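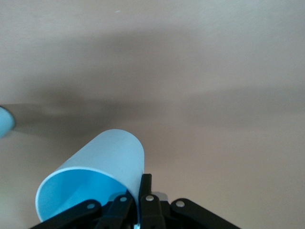

The blue cup, on its side.

15 Aug 2018

I bought the blue plastic cups when I moved to Prirkmont, because I was always breaking the glass ones. They are pale outside and a stronger blue inside, and I like this very much when I drink water. My neighbor Paraskevi Makris says plastic is only for picnics. Maybe she is right, but I use mine every morning. One of them has been with me for 8 years. In November I will move again, to a smaller kitchen, and the cups are coming with me.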